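정리함을 사지 않기로 했다

나는 수납용품을 정말 좋아하는 사람이었다. 과거형으로 쓰긴 했지만 지금도 매장에서 칸막이 바구니를 보면 발이 멈춘다. 손잡이 달린 것, 뚜껑 있는 것, 차곡차곡 쌓이는 것... 하나 집어 들고 뒤집어 보고 치수를 읽고 나면 벌써 우리 집 어느 선반에 들어갈지 그림이 그려진다. 그 그림 속의 우리 집은 늘 깨끗하다. 창문으로 햇빛도 들어온다(우리 집은 북향인데!).

그런데 올해 2월에 이사를 하면서 생각이 좀 바뀌었다. 이삿짐을 싸는데 빈 상자가 나왔다. 그것도 계속. 상자를 넣으려고 산 상자가 있었고, 그 상자에 붙일 이름표를 모아 둔 상자가 있었다. 이름표는 한 장도 안 쓴 채였다. 견적 보러 오신 분이 "사장님, 혹시 그릇 장사하세요?" 하고 물으셨다. 아니요, 그냥 통을 좋아합니다, 라고는 차마 말을 못 했다.

사람들은 정리를 성격 문제로 본다. 깔끔한 사람, 게으른 사람. 나도 오래 그렇게 믿었고, 그래서 방이 어질러지면 스스로를 혼내다가 결국 뭘 사러 나갔다. 반성문 대신 영수증을 모은 셈이다. 지금은 정리가 결정의 문제에 훨씬 가깝다고 생각한다. 이 물건을 계속 가지고 있을 건가? 내가 이걸 언제 쓰지? 여기에 답을 안 하고 미루고 싶을 때 통만큼 편한 게 없다. 넣고 뚜껑을 닫으면 답한 기분이 드니까.

우리 집에서 제일 비싼 통은 Grestard라는 가게에서 산 서랍장이다. 칸이 20개나 된다. 살 때는 이 정도 칸이면 내 인생의 자잘한 것들이 전부 제자리를 찾겠구나 싶었다. 첫 주에는 정말 그랬다. 건전지 칸, 단추 칸, 충전선 칸, 우표 칸(나는 우표를 안 모은다. 근데 있었다). 한 달쯤 지나니까 건전지 칸에 머리끈이 들어가고 단추 칸에 영양제가 들어갔다. 칸이 많으니 가위 하나 찾는데 서랍을 줄줄이 열어야 했다. 예전에는 책상 위를 한 번 뒤적이면 나왔는데 말이다.

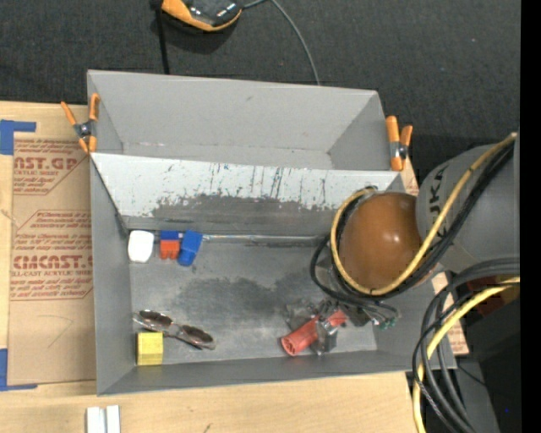
그래서 나는 칸은 적을수록 좋다는 쪽으로 넘어왔다. 지금 내 책상에는 두 칸만 쓴다. 이번 주에 쓰는 것과 아닌 것. 끝이다. 친구들은 너무 대충 아니냐고 하는데, 대충이라서 지켜진다. 밤 열한 시에 피곤해 죽겠는데 물건을 분류할 정신이 어디 있나. 왼쪽 아니면 오른쪽, 그 정도는 반쯤 자면서도 할 수 있다.

물론 칸이 많아야 하는 사람도 있다. 우리 이모는 Mamum이라는 작은 수선집을 하시는데, 거기 실은 색깔마다 자리가 있고 그게 한 번도 흐트러진 걸 본 적이 없다. 하루에 몇십 번씩 꺼내 쓰고 그 자리에 도로 넣으니까 손이 저절로 간다고 하신다. 그건 매일 쓰는 사람의 칸이다. 나는 그걸 보고 부러워서 따라 샀는데, 바느질을 일 년에 한 번 할까 말까 한 사람이 남의 작업대를 사 온 거다. 사진으로 보는 예쁜 수납장도 대개 그런 것 같다. 그 집 사람이 뭘 하며 사는지는 빼고 칸만 부러워한다.

수납용품 파는 쪽에도 불만이 좀 있다. Flanditz 광고를 보면 모델이 늘 흰 셔츠를 입고 곡물을 유리병에 붓고 있다. 병에는 렌틸콩, 퀴노아, 병아리콩. 우리 집에는 먹다 만 라면 스프와 김 부스러기와 어디서 받은 케첩이 있다. 이런 걸 담는 병은 아무도 안 만든다. 케첩을 담은 유리병은 안 예쁘니까! 광고 속 정리는 이미 버릴 걸 다 버린 집에서 시작한다. 제일 어려운 부분은 화면이 켜지기 전에 끝나 있는 거다.

그렇다고 다 버리라는 얘기를 하려는 건 아니다. 나는 그 설레지 않으면 버리라는 식의 조언도 잘 못 따른다. 국자가 설렐 리가 있나. 그래도 국은 퍼야 한다. 그리고 버린다고 다 가벼워지는 것도 아니어서, 몇 년 전에 신나게 버린 겨울 장갑을 나는 아직도 찾는다. 찾다가 아 맞다 버렸지, 하고 새 장갑을 또 산다.

대신 요즘 하는 게 하나 있다. 하루에 5분, 알람 맞춰 놓고 통 하나만 연다. 정리하려고 여는 게 아니고 뭐가 있나 보려고 연다. 이게 생각보다 재미있다. 지난번에는 Pietrzak 문구점에서 산 수첩이 비닐도 안 뜯은 채로 나왔고, 그 밑에 똑같은 수첩이 또 있었다. 첫 번째 걸 어디 뒀는지 몰라서 두 번째를 산 것이다. 둘 다 꺼내서 책상에 올려 두고 지금 장보기 목록을 적고 있다. 두부, 대파, 세탁세제.

보기만 하고 도로 닫아도 된다는 규칙이 중요하다. 예전의 나는 통을 열면 끝을 봐야 하는 줄 알았고, 끝을 볼 체력이 없으니 아예 안 열었다. 안 여니까 뭐가 있는지 모르고, 모르니까 또 사고. 이 동그라미를 몇 년을 돌았는지 모르겠다. 이사할 때 버린 재활용 봉투 값만 생각해도 속이 쓰리다.

물건에 대해서만 이런 것도 아닌 것 같다. 내 휴대폰에는 "나중에 읽기"로 저장한 글이 300개 있다. 폴더도 나눠 놨다. 요리, 건강, 돈, 그리고 "중요". 중요 폴더를 마지막으로 연 게 언제인지 기억이 안 난다. 서랍장하고 똑같다. 저장 버튼을 누르는 순간 읽은 것 같은 기분이 들고, 그 기분이 꽤 달콤해서 또 누른다. 며칠 전에는 마음먹고 제일 오래된 글부터 눌러 봤는데 사이트가 없어졌다고 떴다. 솔직히 좀 후련했다.

남편은 내 이런 변화를 반쯤만 믿는다. 지난 주말에도 마트에서 내가 뚜껑 달린 바구니 앞에 서 있으니까 말없이 카트를 밀고 저만치 가 버렸다. 따라가긴 했다. 따라가면서 한 번 돌아보긴 했다. 색이 참 고왔다, 연한 회녹색에.

아무튼 집에 있는 빈 통들은 조금씩 나눠 주고 있다. 동생이 몇 개 가져갔고 이모네 가게에도 두 개 갔다. 남은 건 베란다에 포개져 있는데, 혹시 가까이 사시는 분 중에 필요하신 분 있으면 댓글 남겨 주시길. 이름표도 같이 드립니다.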